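Vukcombe Dojo Terms

A glossary of words used in aikido and iaido teaching at two clubs, Vukcombe and Utton, with the meaning each teacher gives and a note on how the word is said in class. It is meant for people who write club handouts or grading sheets, and for anyone looking at how Japanese terms change when they are taught in English.

Version and date

Version 2, June 26, 2025. The first version covered Vukcombe only and had no pronunciation notes.

What is in it

The glossary has 381 entries in a single file, terms.csv, saved as UTF-8 with a header row. Each entry has 11 columns:

id: a number that stays the same between versions
term: the word in Roman letters, without long vowel marks
term_long: the same word with long vowel marks
kanji: left blank where we could not agree on the right characters
art: aikido, iaido or both
club: Vukcombe, Utton or both
group: etiquette, stance, movement, weapon, clothing, command or general
meaning_class: what the teacher tells beginners
meaning_dict: a plain dictionary sense
said_as: how it sounds on the mat, in ordinary English spelling
note: anything else

The two meaning columns often differ. Zanshin, for instance, is given in one class as "don't switch off when you've finished" and in the other as "keep looking at your partner". Both are kept, separated by a semicolon. We have not tried to pick the better one.

How it was collected

Gemma Mapplebeck sat in on beginners' classes at both clubs and wrote down each term the first time it was used. Roy Lightfoot then went through the list with the teachers, filled in the kanji and added the dictionary senses. Terms that came up only in a visiting teacher's class were left out, unless the club went on using them afterwards. The Utton entries were checked again in May.
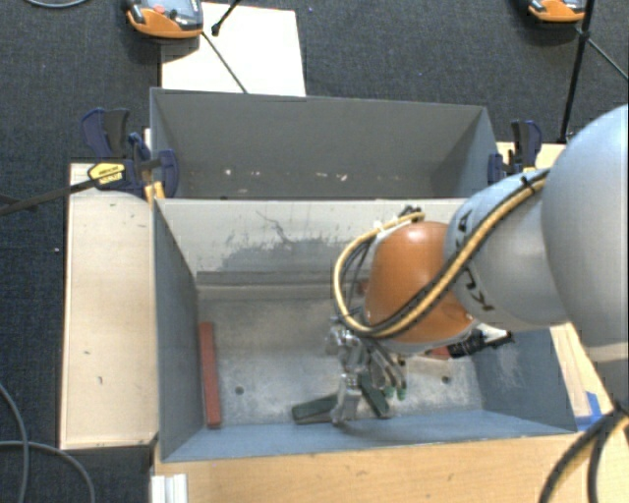
Gripper over the grey bin, yellow cable looped round the orange joint.

Spelling follows the usual Hepburn style, with a few exceptions where both clubs print something else on their grading sheets. Those exceptions are marked "club spelling" in the note column. Counting words from one to ten are included under command, as they are called out during warm-up.

Using the file

Most spreadsheet programs will open it. If the kanji turn into question marks, import the file and choose UTF-8 by hand. A version for the Tameo flashcard program is in the cards folder and contains only term, kanji and meaning_class.

Known problems

Almost all the sword fittings come from Utton, where iaido is taught more often, so the Vukcombe side looks thinner than it should.
The said_as column reflects local accents and should not be used to learn Japanese.
Some commands are entered twice, once in the short form and once in the polite form. Search the term column for both.
Names of kata are listed, but the steps are not described. The schools differ and a written version would mislead beginners.

Permission and credit

Both clubs have agreed to the glossary being shared. You may copy, print and change it for teaching. Please credit it as "Vukcombe Dojo Terms, Mapplebeck and Lightfoot". The Sundaram word list used for checking the dictionary senses is not included and needs to be requested separately.

Corrections

Send the id, the column and the suggested wording to either editor. Changes to meaning_class are passed to the teacher concerned before they go in.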